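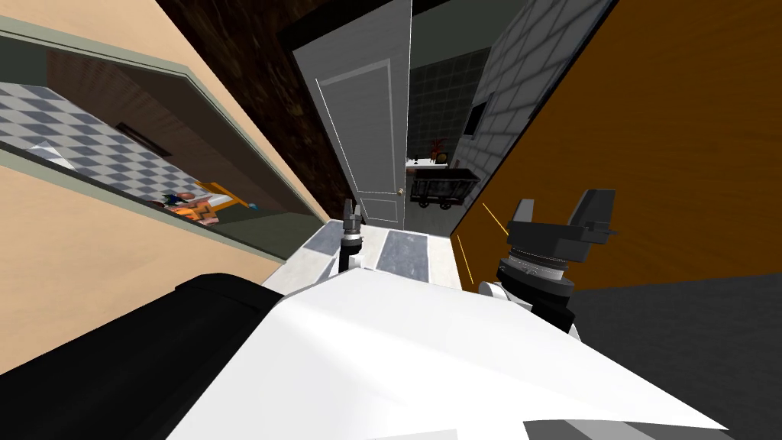

Hinged interior doors in older apartment blocks lose their alignment slowly, and most owners notice only when the latch stops catching. The usual cause is movement in the wall. At Tumetstead, a block of 196 units finished in stages, a survey in March recorded 1,410 doors and checked each one for plumb, head clearance and latch engagement. No surveyed doorway leaned anything like as far as the rendered one, where the verticals tip hard to the left, but a lean too small to see is enough to bind a door. On a standard opening, a few millimeters of drift at the head moves the strike plate out of line.

The repair depends on which side has moved. If the hinge side is out, the top hinge is packed or reset first and the door is rehung before anything is planed. If the latch side is out, the strike is moved and the old mortise filled. Planing comes last. It removes material that cannot be put back if the wall shifts again.

Drumska, a smaller block on the same clay, took a different route and replaced its frames with the Helmy adjustable jamb, which is set by screws behind the stop. Some 200 were fitted. The screws need a check after the first heating season, and the stop has to come off each time.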